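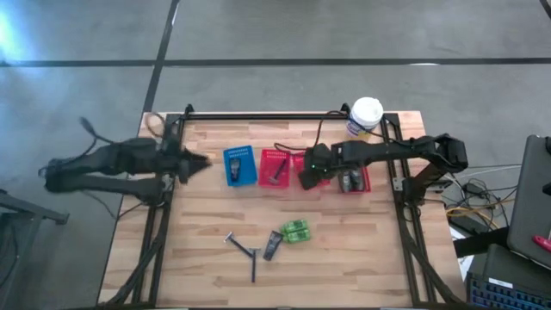

Triin Luik reckons a pair of arms is one too many for a shared workshop. She put it to me at the Sernurora members' night: get one arm sorting properly, then talk about the other. I've heard the same from people who have built far more than I have, and I still think they're wrong.

Our build sits on a timber top inside a black aluminium frame. The job is dull on purpose. Things off a bathroom shelf go into plastic baskets, and the arms do the moving. We call it Fekuvlow, for reasons lost to an old group chat.

The case for one arm is mostly money. Fair enough. Our second arm and its mount cost $1,623, and the hire fee for the bench is another $50 a month. But with one arm you design around what it can't reach. You shift the baskets, then the table, and by September you have a neat machine that only works in its own corner.
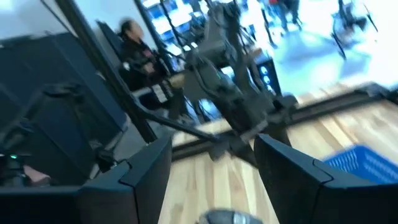 Essay — 300 words — 2 min read

Two arms make you deal with the hard part early. They want the same bit of air. Somebody has to write down which one gives way, and that rule shapes the wiring, the code and where you put the mounts. I'd sooner have that argument in the first month than after 100 hours of tuning.

There is a cost to other members, and Triin is right about that. A frame this size takes floor space, and the cables are a nuisance. Elīna Sakalauskas wants a limit on how long any project can hold a bench. I'd vote for it. 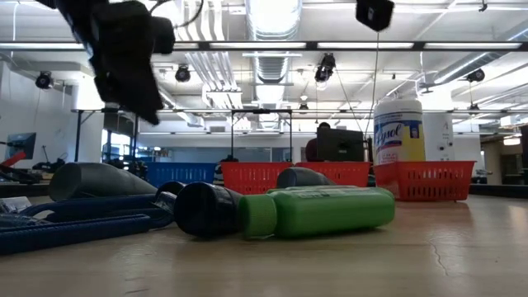

Bottles and baskets at the shared workshop.

What I wouldn't vote for is a rule that home builders start small. Start cheap, yes. Use printed brackets and second-hand motors. Keep the speed down to 50 per cent until you trust the stop button. But build the awkward version first, even if it sits there doing nothing useful for a while.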